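Loveteck opens shared parts store at Fustance with blue steel racking throughout
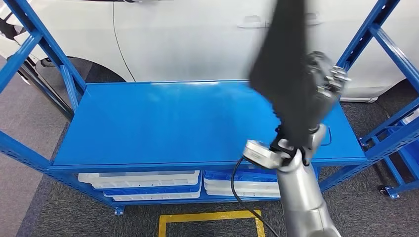 Loveteck will open its new shared parts store at the Fustance business units in August, giving small workshops on the site a place to keep fixings, fittings and spare parts close to where they work. The store replaces a set of locked cupboards in the corridor, which had been full since last spring. The shelving is blue metal with slotted uprights and diagonal braces, and the lower levels hold stacks of blue and white trays. Each member firm will be given its own trays, labelled with the firm's name before opening day.

The store has room for 140 trays, and 63 have been reserved so far. Firms may take up to 12 each. Members can get in from 7am until 8pm using their usual door fob, and a booking sheet will be kept by the entrance for anyone who needs help with a heavy delivery.

"Most of our members deal in small parts and run out of bench space quickly," said Tekle Zeleke, site manager at Loveteck. "We asked them what they wanted and the answer was shelves they could reach easily, with trays they could carry back to the workshop."

The racking was supplied and put up by Belay over 2 days. Kallari, which repairs sewing machines in the next unit, will be the first firm to move its stock in.

Firms that want to reserve trays should ask at the Loveteck front desk — spaces are given out in the order that requests come in.

Ends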